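Parallel linkage vs. direct-drive gripper for lifting CPUs off old desktop boards 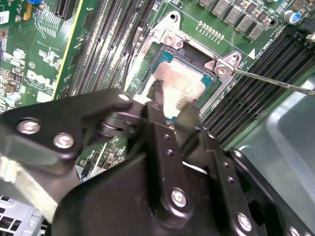
Clindberg commented under the first version of this post that the camera choice should be settled before the gripper choice, and that comparing grip force figures is pointless until both grippers are run with the same fingertips. I have rewritten the post with that in mind.

Posted by Ama, March 2023

I am comparing two grippers for a board teardown cell. The task is removing the processor from a Dell desktop motherboard after the cooler is off. Gripper A is a four-bar linkage unit with flat metal plates and a wrist camera. Gripper B is a direct-drive parallel unit with an 85 mm stroke. Same arm, same controller, same wrist camera bracket for both.

What I have so far:

Gripper A fits between the memory slots with the jaws nearly closed. Its fingers reach the lower edge of the processor, but the body hides a large part of the board from the wrist camera.

Gripper B gives a clearer view, but the jaws are too thick to get inside the load plate without touching the lugs.

Old thermal paste on the heat spreader is a problem for both. It smears onto the fingertips, and the part then sticks or slips on release. Out of 19 lifts with A, 6 ended with the part held at an angle. I have not run B long enough to give a number.

Is it worth making new fingertips for B, or should I stay with A and add a second camera? The boards go to parts recovery, so cosmetic damage is fine, but I need the socket contacts intact.

Seyoum

Stay with A. Add a fixed camera on the bench side, tilted down at the socket. You will not get a usable view of the fingertips from the wrist on a linkage gripper at that range, whatever lens you put on it. The plates are in the way as soon as you close.

On the tilted lifts, check the linkage for play before you blame the paste. Close the jaws on a gauge block and push sideways on one fingertip with a force gauge. If the tip moves more than some 3 tenths of a millimeter, the pivots are loose. Shim washers at the pivot joint will take most of it out. Retorque the hex-socket screws afterward and repeat the test.

Also look at your approach direction. Lifting from one edge puts a moment on the part, and a small contact area cannot resist it. Grip two opposite edges of the substrate, or go to suction. Suction on a pasted heat spreader needs a cleaning step first, and that costs you cycle time.

Do not pull on the processor until the load plate is fully released. If your controller reports motor current, set a limit on the upward move and have it abort. On a land grid socket the part should come up with close to no resistance.

india_cell2

We had gripper B or something very like it. New fingertips, steel, ground thin at the end. Worked fine. Printed ones bent.

Don't know about the camera.

Clindberg

I agree with Seyoum on the fixed camera and disagree about dropping B. A linkage gripper moves its fingertips along an arc as it closes, unless the linkage is a true parallelogram with some correction in the controller. Even with a parallelogram, the tip height changes over the stroke. At a socket, that change matters more than raw force does. Measure it: touch off the tips on a flat plate fully open, then at the width of the processor, and record the difference. If your controller can compensate, put the offset in as a function of jaw width. If it can't, B with thin steel tips is the easier machine to program.

For the comparison itself, use one board, one processor and one batch of paste. Wipe the tips with isopropyl alcohol between lifts. Alternate A and B in blocks so that drift in the camera calibration doesn't land on one gripper only. Log jaw width at contact, motor current and the angle of the part after the lift. Pass or fail alone will not tell you which of the two problems you have.

Ama

Thanks. Measured the play at the pivots on A and it is over Seyoum's limit on the left side. Shims are ordered. I will run the plate test before they go in and again after, then grind a set of steel tips for B and post both logs in this thread.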